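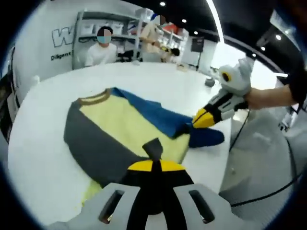

Two hand-held grippers and one sweatshirt: the right-hand one has hold of the blue sleeve.

Workshop > Conversations > Teaching by hand

"Fold it the way you'd fold it at home," Ettore Marras told me, and I panicked, because I don't fold at home. I have a chair. Everything goes on the chair.

Ettore runs demonstrations at Zuvel, a small outfit that teaches machines to handle clothes, and he'd agreed to talk as long as I did some of the work myself (his rule for every visitor, I gather). So I got a gripper for each hand and a T-shirt, and the first thing I did was drop it. Twice!

The grippers are the whole idea. There's no robot at the table during a recording. You squeeze, the fingers close, the camera on top sees what the fingers see, and later the arm tries to learn from that.

"We used to drive the arm remotely," Ettore said. "You'd sit there with a controller and it took forever. A person who can fold a shirt in 40 seconds would need several minutes, and they'd come out of it furious." They still use remote control for the stiff jobs, like lifting a full tray, where he wants the arm's own limits in the recording. For fabric he has gone over to hand-held completely.

I asked what makes a good demonstration and he laughed at me a little. "Being boring. Pick up the sleeve, lay it down, let go, move on. People want to flick things. They flick and shake and smooth it with an elbow." He did an impression of somebody smoothing with an elbow, which I can't do justice to in print.

What about mistakes? I'd assumed they went straight in the trash. "No, no, keep going! If you miss the cuff, go back and get the cuff. That's the bit I want. A robot is going to miss the cuff all day long."

The sweatshirt set, which he calls Turnix for reasons he wouldn't share, has 1532 recordings in it so far. He threw out another 187, mostly for hands wandering across the lens. His first target was 1000, and he remembers thinking that would be plenty. "Then we gave it a hood," he said, and left it there.

My own arms were sore by this point. The grippers aren't heavy exactly, but you hold them out in front of you, and you start to feel it in the shoulders. Ettore makes everyone swap out often and doesn't let anybody be a hero about it.

He'd like to have socks working by August. Socks, he says, are worse than they look, and pairing them is worse than that. I offered to come back and help. He looked at my T-shirt, which was more of a parcel, and said he'd let me know.

Recent conversations
Orakzai and the problem of wet towels
Who gets to drive the arm at Lulotard?
Learning to pour, one cup at a time
A beginner's afternoon with a remote-control rig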